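**1/** Spent the day on the table I brought home from the Omthorpe clearance in November. It has been standing in the back room under a blanket since then. 26 May 2019, finally got to it.

**2/** It's a pale table, a maple look. I'm fairly sure it's a veneer, so no belt sander and nothing coarse. You get one chance with a thin face and then you're looking at whatever they glued it to.

**3/** Paid 29 for it. The matching chairs were 97 for the set and one had a split seat, so I left them. I already have chairs.

**4/** First job was the sticker residue. The Omthorpe people put price labels straight on the top, two of them. Warm water and dish soap, a cloth laid over each spot for 10 minutes, then a plastic card held flat. One came up clean. The other took three goes.

**5/** After that a wipe down with the Husteo cleaner, the unscented one. Wipe with the grain, then a dry cloth right behind it. Don't let it sit on veneer, especially near the edges.

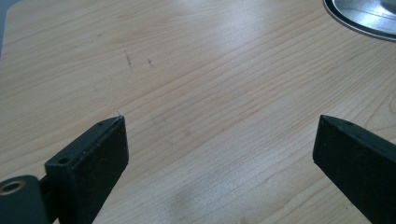
**6/** I had planned to stain it darker to go with the shelves. Changed my mind once the blanket was off and I had the daylight on it. The figure would get muddy under a dark stain and I like it more than I like the shelves.

**7/** So clear finish only. I tried two on the underside first, Onham matte and Fang satin. The Onham dried a little cloudy. The Fang went slightly yellow but very slightly, and it felt better under the hand. Going with the Fang.

**8/** Someone asked about gloss. No. The window in that room is low and a shiny top would be hard to sit at in the afternoon. Satin is as far as I'll go.

**9/** Plan is three thin coats with a foam pad. Light rub with a gray pad between coats, then a tack cloth. The can says nine hours before recoating. I'll leave it overnight each time, the back room doesn't get much air.

**10/** The legs come off with a hex key, which I didn't know until I turned it over to do the test patches. That makes getting it through the kitchen door a lot easier. One bolt is a different length from the others. It holds, but I'll replace it.

**11/** To the person who said use lemon oil: I did that on the last one and the finish wouldn't stick to it afterward. Had to clean it all back with mineral spirits. If you ever want to put a coat of something on, keep oil off it.

**12/** Still to do: wax the drawer runners, felt under the feet, find that bolt. First coat goes on tomorrow morning if it isn't raining.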